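Sitari baler mod not showing in the shop after install

Posted in: Mods and Maps, PC
19/02/2023

Hi all, hoping some kind soul can set me straight. I came back to the game in December after a long break, and I've been slowly building up a hay farm on the Flores map. I downloaded the Sitari round baler pack, put the zip in my mods folder the way I always have, and ticked it when I loaded my save. It's on the list with its little icon and everything, but when I go into the shop there's no baler under any category or brand. I've got 50 mods in there, mostly small things like signs and fences, and every one of them works. I've restarted the game and downloaded the pack again from the same page, and I've even started a fresh save, with the same result. I have fields ready to bale and I'd rather not lease one of the base game ones if I can help it. Any ideas would be very much appreciated!

3 replies

brolga_flats

Welcome back! I had a very similar headache with this pack, so let me go through what I'd try, in the order I'd try it. Put the kettle on first, it's a bit of reading.

Step 1: Look inside the zip

Open it without unpacking it. You should see the modDesc file straight away. Some packs have a second zip inside with the real mod in it, and a readme sitting next to it. If yours is like that, pull the inner zip out, put that one in your mods folder and take the outer one away.

Step 2: Check the name

If your browser has added a (1) to the end of the file name because you downloaded it twice, rename it back to what it was. The game is very fussy about brackets and spaces – I lost a whole evening to this once, and my tea went cold as well.
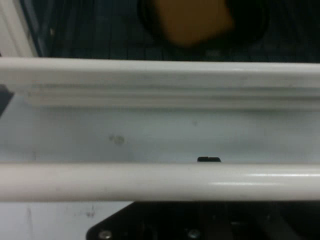
Step 3: Get the Faltex script

The Sitari balers lean on a separate script mod called Faltex. It's mentioned near the bottom of the download page, in grey writing that's very easy to scroll past. Without it the pack still loads, but the store items are skipped. Put it in the same folder and tick both when you load the save.

Step 4: Read the log

If there's still no baler, open log.txt in your game folder and search for Sitari. Any line starting with Error will usually name the missing file. Paste the 5 or so lines under it here and one of us will have a look.

Good luck with the hay, and do let us know how you go. I'm very fond of the Flores map, especially that bottom paddock by the creek.

tractorpants

works fine for me. delete all your mods and start again

brison_bale_co

I agree with the first reply about Faltex, and I'd only add that the version matters too. The older one stopped working with this pack after the last patch, so grab the newest and clear out the old file before you copy it over. I had both sitting in the folder for weeks and couldn't work out why the log was complaining.

Please don't delete everything as suggested just above! If you've placed any sheds or silos from mods, they'll vanish from your save when it loads without them. Move the folder to your desktop if you want to test with only the baler and the script, and use a new save for it.

Once it does appear, look under Balers and then under Miscellaneous as well, as the small one was filed in the wrong colour tab in my game. It costs 1,050 in the shop, so it won't break the bank – and it's a lovely little machine on the hills.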